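# Give the Frying Pan a Table of Its Own
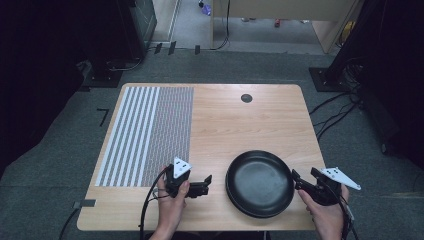 I have become the kind of person who talks about tables at parties, and I'm not sorry. My current subject is the small wooden work table in the kitchen, the one with nothing fancy going on, and why I think it beats every island, peninsula and breakfast bar I have ever leaned on. Pale wood, rounded corners, a mat on one side, bare wood on the other. That is the whole recipe, and I love it!

Let me start with the mat, since it gets the most pushback. People see a striped mat on a work table and think of place settings, of something you put away when the guests leave. I leave mine out all day. It covers the left part of the table and stops near the middle, and that edge does more for my cooking than any organizer I ever bought. Food lives on the mat side. Pans live on the wood side. Once my hands learned it (this took me most of one October) I stopped setting the butter down on top of the spatula and stopped looking for a clear spot while holding something heavy.

A full-size mat doesn't do this. I tried one, a big Casta that covered the table from end to end, and all I got was a table that was now harder to wipe. A half mat divides the space without putting up a wall. You can slide a plate across it and you can ignore the line entirely on a day when you're making dumplings and need every inch.

And stripes! Give me stripes every time. A solid mat shows the first crumb of the morning like a spotlight. A busy floral hides the crumbs so well that you find them with your elbow. Gray and white stripes sit somewhere kind in the middle, and they have the extra benefit of telling you when the mat has gone crooked. I straighten mine whenever I walk by. My family thinks this is a condition.

Then there's the pan. I believe a black frying pan looks better on light wood than it does anywhere else in a house, including on the stove, and I believe good looks count for something here. A pan you enjoy seeing is a pan you leave out, and a pan you leave out gets used. For years mine was in the bottom of a drawer under a colander and two lids that fit nothing. I ate a lot of toast in those years. Now it sits out in plain view when it's cool and clean, and I make eggs, I make flatbread, I throw in half an onion at ten in the morning to see what happens.

I know the argument against this. A clear surface is a calm surface, everything behind a door, and so on. I have been in those kitchens and they are lovely to stand in. Then somebody wants a grilled cheese and four cabinets get opened. One pan on a table isn't clutter to me. Three pans might be. I draw the line at one, and it moves to the shelf when dinner is on the way.

The hot pan question comes up right about now, so yes, I use a trivet. Bare wood is not a stove, and the mat isn't a trivet either. I have a pale ring on an older table that taught me this, and I look at it with some affection, but I don't need a second one.

What about the wood itself? I went to look at stone, I went to look at steel, and at Nowicki, a secondhand furniture place a bus ride from me, I found a plain light table for 269 dollars with a straight grain and soft corners, and that was the end of the looking. Rounded corners, by the way, are badly underrated. In a small room you pass a table corner dozens of times a day, and sooner or later your hip finds it. I used to carry a bruise there as a regular thing. I also like what the shape does for the room, where everything else is a box: boxy fridge, boxy cabinets, boxy oven. A little curve at the end of a tabletop goes a long way.

Light wood shows stains, people tell me. It does! It also shows you where you haven't wiped, and I'd much prefer to know. Dark tables kept my secrets for years and I can't say I was better off. A damp cloth along the grain, a dry cloth after, a little oil when it starts to look thirsty. I use the Flokora one, mostly for the smell, and a bottle has lasted me far longer than I expected.

I'll even stand up for the desk as a kitchen table. Plenty of desks come with a round cable hole near the back, and I have heard that hole called a dealbreaker by people who then spend 100 dollars on a cart with wheels that stick. Run the cord for the hand mixer through it. Run the lamp cord through it. I wish my kitchen counter had one, and every time the toaster cord lies across my cutting board I wish it again. Desks also tend to be a nice depth, so the back edge is within reach and nothing goes back there to be forgotten.

One more opinion, and it's the one I get the most grief for: carpet near a prep table is fine. I once rented a place where the only spot for a table was on gray carpet just past the kitchen doorway, and I braced for ruin. I did the chopping and the plating there and kept the frying at the stove. Dropped spoons made no sound. My feet were warm. I stood there for hours at a stretch making far too many ravioli, and I have never been that comfortable on tile. Would I install carpet for the purpose? No. Would I turn down a good table spot over it? Also no.

The whole setup in my kitchen now is a table, a mat from Ekport that cost 35 dollars, and the pan I already owned. I could take it all apart in a minute, which may be why I trust it. If the half mat bothers me next year I'll turn it sideways or put it in the wash and forget it for a week. Try that with an island.

So if you have a drawer you have to wrestle with, pull the pan out tonight and find it a spot on some bare wood. Leave it there until morning. I'd start with eggs.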